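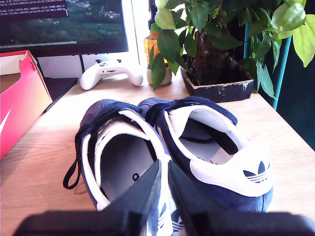

Gripper at the heels, navy suede pair, shoebox to the left.

Pairs task: what counts as a valid grasp?
Posted by dravell_tk, March, 9:14 am

We are rewriting our house rules for the shoe packing task and I want opinions before they get locked. The draft says an episode is good if the pair ends up in the box, toes opposite, no drops. It says nothing on where the fingers may touch. I want to add "heel counter only, never the collar lining or the laces." Two people on my side think that is too strict.

hegyi_fan
Too strict, yes. If you ban the collar you ban the easiest grasp on a low sneaker. One finger inside the shoe and one outside is how I would pick it up by hand.

Stadenora
I'd go with heel only for suede. Suede marks, and pads pick up lint from it. We wipe the fingers every 40 episodes and it goes in the log. Collar grasps are fine on canvas.

dravell_tk
Do you write that per material or per shoe?

Stadenora
Per shoe. There is a card for each pair with allowed contact areas and max grip force. Operators don't have to judge what the upper is made of.

skernlow2
My issue is with the laces. In your picture there's a loop hanging off the outer side of the left shoe. Our rule is laces tucked in before the episode starts, and if one is out you reset. We had 87 episodes thrown out in review when the wrist snagged on loops.

hegyi_fan
Disagree. Stores and returns desks get shoes with laces all over the place. Tuck every one and the policy falls apart the first time it meets a loose one.

skernlow2
Then make it a labeled condition. Loose on purpose, written down. Loose by accident is just noise in your data.

Tahsin Siriwardena
I do the review for our group, so from that end: what I need is a start state I can check against. Laces in or out, box open or closed, one shoe or two between the fingers. I don't care much which you pick. Also put in a rule for desk clutter. You have a controller and a plant pot right behind the shoes. We keep everything not in the task 3 inches clear of the objects, or it gets listed as a distractor.

hegyi_fan
Clutter is good for training though.

Tahsin Siriwardena
Sure, if it's listed.

dravell_tk
OK. Version 2 of the draft will have contact areas on a card per pair, laces as a labeled condition, and a distractor list. Heel only stays for suede. Still open on the sunlight, there are bright patches across the desk and I have no rule for that at all.

Stadenora
We close the curtain. Curious what others do.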